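Hand-held gripper – inspection after fault
Unit: Lostum tool 2, soft goods bench
Inspected by: Kálmán Gál
Checked by: Laimutė Krūmiņa
Day: Thursday, start 14:20

Reason for inspection
Left finger failed to release on command while holding a plush item. Operator (Rafsan Chowdhury) freed the fabric by hand with the tool still powered. No injury. Tool withdrawn at cycle 900 since last service.

1. Isolation
Power off and lead removed before handling: YES
Tag fitted: YES
Comment: Tag was missing from the bench box. One borrowed from Sivo line. Replace.

2. Pivot pins and linkage
Pins seated, no side play: FAIL (left upper joint)
Comment: Pile fibre wound round the pin under the head. Removed with tweezers. Joint moved freely afterwards, but slight play remains. Pin to be changed.

3. Grip pads
Pads bonded, edges sound: PASS
Comment: Left pad had a strand of fibre trapped along one edge – no lifting found. Blue pads are still the correct type for long pile.

4. Pinch test on plush
Grip, hold, release, 51 cycles: PASS WITH COMMENT
Comment: Done after cleaning, at reduced force. Fingers closed on the white patch, one pad either side of the yellow embroidered shape. The shaggy pile comes up round the left pad, so stop and look at the joints if the release sounds slow. 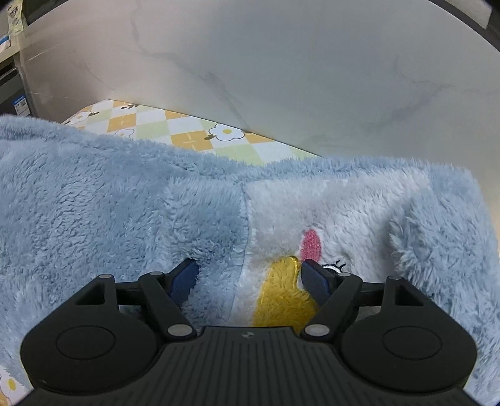
5. Release and stop
Opens fully when trigger released: PASS
Stop button opens fingers: FAIL
Comment: Stop cuts the drive and leaves the fingers where they are. The work sheet says they open. Either the sheet or the setting is wrong. Stijn Schouten to confirm with Echeverría.

6. Housing and rod
Cracks, loose covers: none found
Comment: Fibre behind the rod, small amount. Brushed out.

Actions
– Change left upper pin before return to use (Gál).
– Clean joints every 200 cycles on long pile, was more than four times that.
– Operators not to pull fabric free with power on. Chowdhury briefed, other shift still to do.
– Correct stop entry on work sheet once confirmed (Schouten).

Status: NOT RELEASED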